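Section 4: Fitting and comparing the hands

If you've got this far, the robot is standing up on its own, the controller is talking to both arms and you've done the joint check in Section 3. Well done, that's the dull bit over! I'm Tassanee Bunnag and I wrote this section after a long August of swapping hands on and off the same pair of arms, so please forgive me if I sound a bit firm about screws.

You'll be working with two kinds of hand here. The Murberg is the gripping hand we've used longest, and the Kwofie is the one people keep asking me about. Both go on the Helham wrist plate, and both can be run from the Denon controller without changing the wiring. You can fit one of each if you like (I often do), but read the note on mixed pairs first.

4.1 Before you start

You need the small hex key from the lid of the case, a soft cloth, a basket of ordinary clothes and enough clear floor for the robot to reach down without leaning. Pick clothes in a mix of weights. T-shirts are fine, a pillowcase is good, and one slippery thing is a must, as that's where the differences show up. Leave out anything with long drawstrings. They wrap round finger joints like you wouldn't believe.

CAUTION: Switch the arm power off at the controller before you put your fingers anywhere near a wrist plate. The hold button is not enough. It only asks the arm to stay where it is.

4.2 Fitting a hand

1. Send both arms to the parked position and wait for the light on the controller to go steady.
2. Turn the arm power off.
3. Support the old hand from underneath and undo the wrist screws. It's heavier than it looks, so do keep hold of it.
4. Line up the mark on the new hand with the mark on the plate. If it won't sit flat, take it off and try again. Don't pull it flat with the screws.
5. Tighten the screws a little at a time, going across the plate from one to the one opposite.
6. Plug in the cable and leave a loop of slack at the wrist. I can't say this often enough. A cable that looks lovely and tidy with the arm parked will be tight as a string once the wrist turns over.
7. Power up, and choose the hand from the list on the controller. The list doesn't fill itself in, so if you fitted a Kwofie and the screen still says Murberg, it will happily drive the wrong fingers.

NOTE: For a mixed pair, name each side separately under Hands, then Left or Right. The Both button gives the two sides the same settings, and you'll spend a whole Thursday afternoon wondering why one thumb is so lazy. (I did.)

4.3 The open and press check

I do this one every time, even if all I've done is take a hand off and put the same one back. One hand stays up and open, the other goes down into the basket. You get to look at the fingers at full spread on one side and under a bit of load on the other, and it takes hardly any time.

1. Put the basket on the floor beside the bed, or next to whatever you're using as a work surface, within easy reach of the right arm.
2. Raise the left hand, palm forward, fingers up, and open it fully.
3. Lower the right hand on to the clothes and let the fingers curl over the top.
4. Set the press limit to 30 and hold it there while you look at both hands.

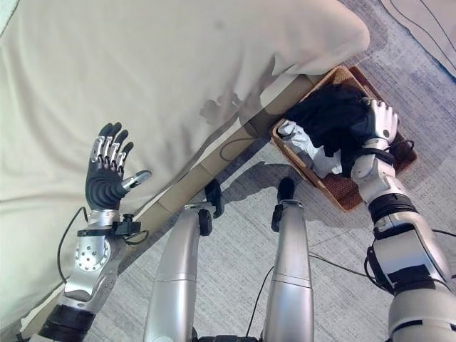
Keep an eye on the thumb while you're doing all this. It should come out well clear of the fingers when the hand is open, and if it hangs back, run the thumb zero again from Section 3 before going any further. Then swap sides and do the whole thing the other way round. I know, I know, but a hand can be perfect in the air and quite hopeless the moment it leans on something.

If the fingers tremble when they press, bring the limit down in small steps until they stop. I've never needed to go above 62 for clothes, and up to 900 is allowed by the controller, which seems a daft amount for a pair of socks. Leave the big numbers alone until you've read Section 7.

CAUTION: Cables on the floor need to be out of the way of the feet before you try any walking. For the checks in this section the robot should stay put.

4.4 Picking up cloth

Now for the bit everybody wants to get to. Cloth is a fair test and a slightly cruel one, as it gives way when you push, it's never the same shape twice and it hides its own edges. A hand that's marvellous with a mug can be all thumbs with a pillowcase.

1. Take one dark item and one light item and lay the dark one over the light one. The wrist camera has a much easier time finding an edge if the two colours are far apart.
2. Bring the hand in from above, with the thumb pointing down.
3. Let the thumb touch first and push gently until the cloth bunches up a little.
4. Close the fingers towards the thumb, lift slowly, and stop just clear of the pile.
5. Look at what you've got. If both items came up, the thumb went too deep, so raise the touch height by one step and go again.

If you're using a fabric cover on the hand, roll the cuff back far enough for the thumb to move freely. It does creep forward as you work.

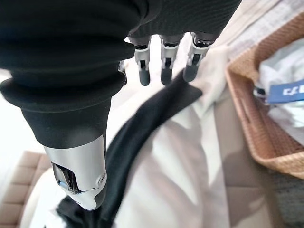 Figure 4-2. Thumb down on the black cloth, fingers still open, seen from the wrist camera.

NOTE: Look at the wrist view before closing the fingers, every time. A cover can put a big dark patch across the picture, and dark cloth next to a dark cover is hard going. If you can't tell which is which on the screen, use a lighter item or tilt the wrist slightly.

4.5 Writing down what you find

Give each hand the same clothes and the same settings, and write down the misses as well as the good lifts. For my money the Kwofie is nicer on thin cloth and the Murberg is better with anything bulky - jumpers, towels, that sort of thing - but I've had days when it went the other way, usually because I'd forgotten to redo the thumb zero after a swap.

Save the settings under the name of the hand and the side it's on before you power down. The controller keeps only the last set you used, and it won't ask before writing over it.

If a hand gets warm or starts to click, park the arm, turn the power off and go to Section 9. To carry on with folding, go to Section 5.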